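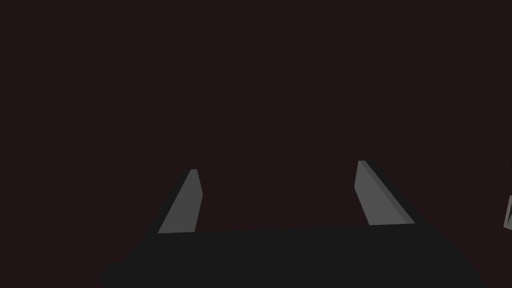 Use this checklist before any comparison run of the Bemov and Grurel grippers in the Stidasberg simulation. It covers the arm model, the gripper model, the wrist camera and the controller settings. It does not cover training or scoring, which have their own sheets. Fill it in once per gripper, every time the gripper is swapped, and keep both sheets with the run folder. Start from the open pose with nothing held. In the wrist view both fingers should be visible above the dark base, with clear space between them, and the fingers may look as if they lean toward each other. If one of them is missing from the view, go to item 6 before doing anything else.

Mark each item Pass, Fail or N/A. A Fail needs a comment. A Pass can have one if there is something the next person should know.

Gripper on this sheet: Bemov parallel jaw
Controller: Tambunan, position mode
Scene seed: 2089
Sheet filled in: July, morning
Result: do not run until items 7 and 11 are cleared

SECTION A. SCENE AND FILES

1. Scene file is the shared copy, not a local one.
Pass.
Comment: Check the path in the log header. The window title shows only the file name and will look the same for both copies. We lost a set of Grurel runs this way in the spring and had to repeat them.

2. Scene seed is the same on both sheets.
Pass.
Comment: Seed 2089 on both. If you change the seed, change it for both grippers and start two new sheets. Do not cross out the old seed and write over it.

3. Physics time step matches the value in the run settings file.
Pass.
Comment: The arm file carries its own time step and it will override the run settings if the override flag is left on. The flag was off. Please leave it off.

SECTION B. ARM AND GRIPPER

4. Gripper is attached to the correct flange frame and there is no offset left over from the previous gripper.
Pass.
Comment: The two grippers do not have the same distance from flange to fingertip. Reload the tool frame after the swap. Editing the numbers by hand works until somebody reloads the arm, and then the old values come back. To check it, send the arm to the touch pose and read the fingertip height in the log. It should match the value on the gripper's data page. The Bemov matched.

5. Jaws open fully and close fully on command, with nothing held.
Pass.
Comment: Run the open and close cycle at least twice. The first cycle after loading sometimes reports the jaws as closed before the fingers have stopped. The second cycle is the one to record. Read the joint positions for this item. The wrist view is too close to the fingers to judge whether they have reached the end of travel, and a wide gap can look like a full opening when it is short of one.

6. Both fingers are visible in the wrist camera through the whole opening range.
Pass.
Comment: Step the jaws from open to closed and watch the view at each step. If a finger leaves the view, the camera mount has been loaded for the other gripper. Reload the mount, then redo items 4 and 5. A change in camera angle is not an acceptable fix for this item. We want the same camera angle on both sheets.

7. Collision shapes match the visible shapes of the fingers.
Fail.
Comment: Turn on the collision overlay and look at each finger from the side. The collision shape on the right finger sticks out past the visible tip. Contact is reported before the finger gets to the part. The left finger is fine. I think the shape was exported from an older version of the model, but I have not confirmed that. Do not trim it in the scene. It needs to be fixed in the gripper file so that every scene picks it up.

8. Friction values for the finger faces are the ones agreed for the comparison.
Pass.
Comment: Both grippers use the same value for now. This is generous to the Grurel, whose real pads are smoother, and it should be written in the report wherever grasp results are quoted. If we later get measured values for each pad, the comparison starts over with new sheets.

SECTION C. CAMERA

9. Wrist camera resolution and field of view are the same for both grippers.
Pass.
Comment: Compare the values in the log, and save the log page with the sheet. Do not judge it by eye. The Bemov body takes up more of the view than the Grurel body does, and people keep reading that as a narrower lens.

10. At the ready pose, the wrist camera sees the table, and at the lifted pose it is allowed to see background only.
Pass.
Comment: The background and the table are both dark and reddish in this lighting, so a view with no table in it can be taken for a view of the table. Look for the table edge. If there is no edge anywhere in the view, read the arm pose before you pass this item. I have passed it wrongly once myself, with the arm still lifted. 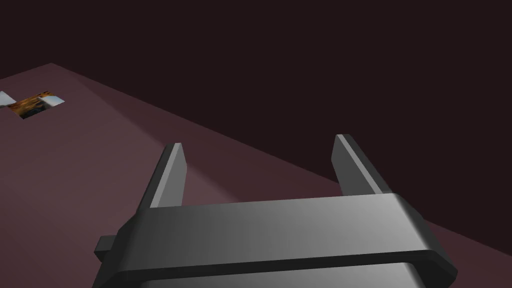 Shazia Talpur asked that item 10 be split, with one line for the ready pose and one for the lifted pose, so that a sheet can fail one and pass the other. Her point was that the two faults have different causes. A bad ready pose has usually come from the arm file, and a bad lifted pose from the Tambunan waypoint list. She also asked that the person filling in the sheet write down whether the target object is inside the camera view at the ready pose, even if it is far from the gripper, and she would fail any sheet where that line is blank.

Agreed on both. The split will be in the next version of the checklist. Until then, write the two results in the comment under item 10. For the Bemov the two results are: ready pose, pass; lifted pose, pass. Target object in view at the ready pose: yes, toward the upper left and well away from the jaws. That is acceptable. The ready pose is meant to give a view over the table, and the approach move does the rest. The Grurel sheet has to be redone for this item, as the comment there says only "ok".

11. Lighting is fixed and does not change between resets.
Fail.
Comment: Reset the scene several times and compare the saved views. There is a light streak on the table, and its position moved after one of the resets while everything else stayed where it was. The random lighting option is off in the run settings. It may still be on in the scene file, and I have asked for that to be checked. Grasp results from joint data alone would not be affected. Anything that uses the camera could be, so the item stays failed for both grippers.

SECTION D. CONTROLLER

12. Tambunan controller gains are the shared set, and no gripper has private gains.
Pass.
Comment: There was a long discussion about this one. The Grurel closes better with softer gains and the Bemov doesn't care much. The decision was to run the first comparison with shared gains and to run a second one, labeled as tuned, where each gripper gets its best set. Do not mix the results in one table. If you find a file called gains_new in the run folder, it is not the shared set, whatever the name suggests.

13. Stop command halts the arm and leaves the jaws where they are.
Pass.
Comment: Test it during a slow close with nothing between the fingers, then again during an arm move. The jaws should hold position in both cases. An earlier controller build opened the jaws on stop, which is fine on an empty table but ruins a grasp trial, and that build is still on the old workstation. Write the build name in the log before the test.

OPEN ACTIONS

Item 7: correct the right finger collision shape in the Bemov gripper file. Rerun items 5 and 7 after the fix. Item 6 doesn't need to be repeated unless the visible shape changes too.

Item 10: redo the comment on the Grurel sheet using the split results.

Item 11: check the scene file for the random lighting option. Reset and compare again for both grippers.

NOTES FOR WHOEVER FILLS IN THE NEXT SHEET

Do the sections in order. Items 4 and 6 look unrelated but they fail together more often than not, and working through them out of order means doing one of them again.

Save a wrist view at the open pose and at the ready pose, and name each one with the gripper and the item number. Views with no name have been turning up in the shared folder, and with the gripper body filling the lower part it is hard to tell which pose they belong to. Do not crop them. The amount of gripper body visible at the bottom is useful when someone suspects the camera mount.

If a part or tile is visible at the side of the view when the jaws are open, leave it alone and note it. Objects are placed by the seed. Moving one by hand makes the sheet invalid, and you will have to reset and start from item 1.

A sheet with any Fail in sections A or B blocks the run. A Fail in section C blocks runs that use the camera. Joint data runs may go ahead if the Fail is written on the cover page. A Fail on item 13 blocks everything.

For this sheet that means the Bemov is blocked by item 7 in any case. The Grurel can do joint data runs once its comment for item 10 has been rewritten.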